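Le rond de serviette

Petite encyclopédie personnelle des choses de la table, lettre R

Je m'étais promis de faire court pour la lettre R, et puis je suis tombée dans le rond de serviette et je n'en suis plus sortie ! Tout le monde en a eu un, ou en a vu un au fond d'un tiroir chez une grand-tante, et pourtant on trouve très peu de choses écrites dessus.
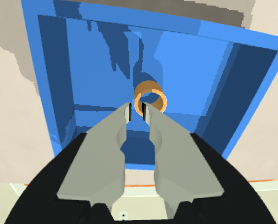
Commençons par le mot. En français on dit « rond de serviette », parfois « anneau de serviette » dans les catalogues un peu chics, et j'ai entendu « coulant » chez des gens âgés (je n'ai jamais su si c'était régional ou familial). Les anglophones disent napkin ring, les Allemands Serviettenring. Chez nous, c'est « le rond » tout court : « Range ton rond », disait ma mère, et on comprenait très bien.

Définition

Un rond de serviette est un anneau, le plus souvent un petit cylindre ouvert aux deux bouts, dans lequel on glisse une serviette de table roulée ou pliée. Il en existe des carrés, des ovales, des octogonaux, et même des modèles ouverts en forme de pince. On en fait en argent, en métal argenté, en bois tourné, en os, en corne, en ivoire autrefois, en porcelaine, en Bakélite, en perles enfilées, en raphia, en macramé… J'en oublie sûrement, et je sais que vous allez m'écrire.

À quoi ça sert vraiment

On croit souvent que le rond est là pour faire joli. Sur une table de mariage, oui. Mais à l'origine son emploi est bien plus terre à terre : on ne lavait pas les serviettes tous les jours, loin de là, et il fallait que chacun retrouve la sienne au repas suivant. D'où les initiales, les prénoms gravés, les numéros dans les pensions de famille et les internats. Le rond marque donc la serviette qui a déjà servi ! C'est pour cette raison que les vieux manuels de savoir-vivre le déconseillent aux dîners de réception : l'invité d'un soir reçoit du linge frais, plié à plat, et sortir les ronds reviendrait à lui annoncer qu'on compte lui resservir la même serviette le lendemain.

Ma belle-mère appliquait la règle à la lettre. Quand elle a posé un rond à ma place, la deuxième année, j'ai compris que j'étais de la famille (j'en ai eu les larmes aux yeux, et elle m'a demandé si c'était la moutarde).

Un peu d'histoire

L'objet se répand en Europe au XIXe siècle, dans les maisons bourgeoises. Avant cela on s'essuyait à la nappe, à une longue pièce de linge commune, ou à des serviettes changées selon les moyens de la maison. Le rond va bien avec la salle à manger telle que le siècle l'aime, avec sa table fixe, ses places attitrées et son buffet où tout se range. On le vend alors à l'unité, comme cadeau de baptême ou de communion, souvent dans un coffret avec la timbale et le coquetier. La mode des séries de six ou douze pièces identiques, elle, s'installe plus tard, quand l'anneau devient un décor.

Dans les pays anglo-saxons, la fin du XIXe siècle voit passer une mode que j'adore, celle des ronds figuratifs en métal argenté : l'anneau est porté par un chien, tiré par une chèvre, poussé par un angelot joufflu. C'est souvent affreux. J'en voudrais une étagère entière.

Puis la serviette en papier arrive, la machine à laver aussi, et le rond quitte peu à peu la table de tous les jours. Il survit dans les cantines d'école maternelle, les maisons de vacances et les familles têtues comme la mienne.

Les collectionneurs

Il y en a, et ils sont charmants. Le plus connu dans mon petit cercle s'appelle Alvar Isaksson, un instituteur retraité qui possède 1 549 ronds, tous rangés par matière puis par prénom. Je l'ai rencontré le lundi 2 décembre 2019 à la bourse aux objets de table de Lomport, où il cherchait un « Zénobie » pour finir l'alphabet. Il m'a montré son cahier pendant une heure, debout entre deux stands, et j'en suis repartie avec un rond en buis sans aucune inscription, payé 4 euros.

Alvar m'a surtout appris à me méfier des marques. La maison Jellitz, par exemple, a produit des ronds en métal argenté avec un poinçon très lisible, ce qui n'a pas empêché les copies. Les pièces de Skjelbred, en bouleau tourné, se reconnaissent à un léger creux au milieu de l'anneau, qu'on sent mieux sous le pouce qu'on ne le voit. Pour ces dernières, les prix restent doux, sauf la série à bord noir : on en a fabriqué 800 et j'en ai vu partir une à 200 euros sous mon nez. J'étais verte.

Entretien

L'argent se frotte au blanc d'Espagne et au chiffon doux, en insistant à peine sur la gravure, qui finit par s'effacer si on y met trop de cœur. Le bois ne va pas au lave-vaisselle (jamais, jamais !), on le passe à l'éponge humide et on le nourrit avec un peu d'huile de temps en temps. La corne et l'os craignent l'eau chaude. Pour la Bakélite, eau tiède, savon, séchage tout de suite. Les perles enfilées sur fil de fer rouillent par l'intérieur, et là je n'ai pas de remède à vous proposer.

Dans la langue et les usages

En Belgique, une amie me parle de ronds brodés au point de croix qu'on fabriquait à l'école pour la fête des mères. J'ai eu droit pour ma part au rouleau de carton recouvert de laine, collé de travers, que ma mère a utilisé des années sans broncher. Et si vous avez lu que les ronds de Tristley portaient tous une devise au revers, c'est inexact : seuls les modèles de baptême en ont une, gravée à l'intérieur, et il faut une bonne lampe pour la lire.

Voir aussi : Serviette (pliages), Porte-couteau, Timbale, Ramasse-miettes.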